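Table Loan Shelf Moves to Howlader Hall

The furniture loan shelf has left the old Stadivar building and now runs out of the back room at Howlader Hall. The last pickup at the old address was 16th May. Anything still out on loan should come back to the new room.

Folding tables, benches and chairs can be borrowed for up to four days. There is no charge for members. Everyone else pays $6 per table, and chairs go along free if you take a table. We have 49 chairs in usable shape, and the ones with split seats have been pulled until they can be fixed.

Please wipe tables down before you return them. Dish soap and a damp cloth will take care of most spills. Don't use scouring pads on wood, and don't leave wet cups or planters standing on it overnight. Several tops came back last September with rings that had to be sanded out.

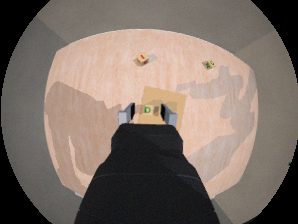

Sanding and refinishing cost us $940 last year, more than we spent on new chairs. If a top does get scratched or stained, write it on the return slip so it can be set aside before the next person picks it up.

The side door on Onitz Street is the one to use for loading. It has no step, and you can park there long enough to fill a car. Bookings still go through the sheet at the front desk.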